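Section 5. Open Day Demonstration: Kitchen Table Task

5.1 Purpose

This section applies whenever the Kanik table cell is shown to visitors at the Wimham site. It covers layout, the visitor run, and the close of the session. Hosts who have not yet read Section 4 (Power and Emergency Stop) should do so before going further.

5.2 Before Visitors Arrive

1. Confirm that the room booking with the Trenden front desk covers the full session, including 200 minutes for set-up and packing away.
2. Place the floor barrier 764 mm from the table edge on all open sides.
3. Switch on the controller and wait for the ready message. Do not touch the arm during start-up.
4. Test the emergency stop once, then reset it.
5. Set out the kitchen items by hand with the arm parked. Spread them over the white table top, and leave space between them for the gripper to come down.
6. Load program 504 from the Pagano menu. Earlier versions of this program, issued before May, must not be used.

Note: Exact positions are not required. The program looks for each item before it moves, and visitors generally find the session more interesting when the layout changes between runs.

CAUTION: Keep cables clear of the plate and of any item that will be picked up. A cable caught under an item may pull it off the table.

5.3 The Visitor Run

Table during an open day session, with a close view of the gripper holding the ketchup bottle.

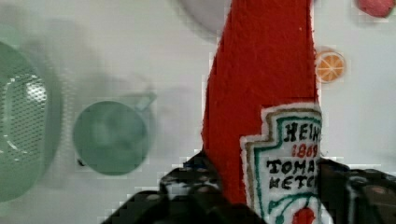
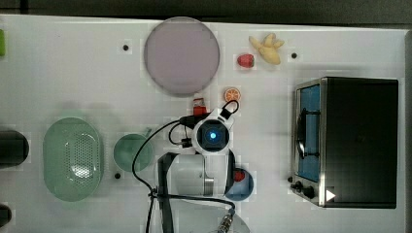
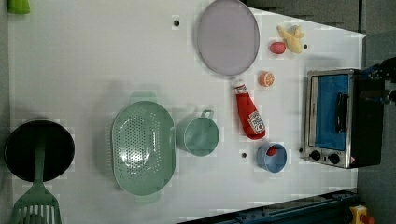
1. Ask all visitors to stand behind the barrier. Children must be accompanied by an adult.
2. State clearly that the arm is about to move, and press Start.
3. Run the first pick at low speed. Normal demonstration speed may be used from the second pick onward.
4. Invite one visitor at a time to choose the next item from the screen. The host — never the visitor — confirms the choice.
5. If an item is dropped, press Pause and wait until the arm has come to rest before reaching over the table.
6. Limit each group to 5 picks so that the next group is not kept waiting.

CAUTION: Pause holds the arm in position but does not remove power. If anyone crosses the barrier, use the emergency stop.

Note: Soft items may shift in the grip. A small amount of movement is acceptable. If the item slips repeatedly, lower it to the table, choose Regrip, and continue.

5.4 Questions From Visitors

Questions on price, delivery, or future products should be passed to the front desk. Hosts may answer freely on how the task is programmed and may show the program screen on request.

5.5 Closing the Session

1. Choose Park and wait for the arm to stop.
2. Log out of the Pagano menu and switch off the controller.
3. Wipe the items with a dry cloth and return them to storage. Report any torn or cracked item on the fault sheet.
4. Leave the barrier in place until the room has been cleared.

Section revised November 12, 2024.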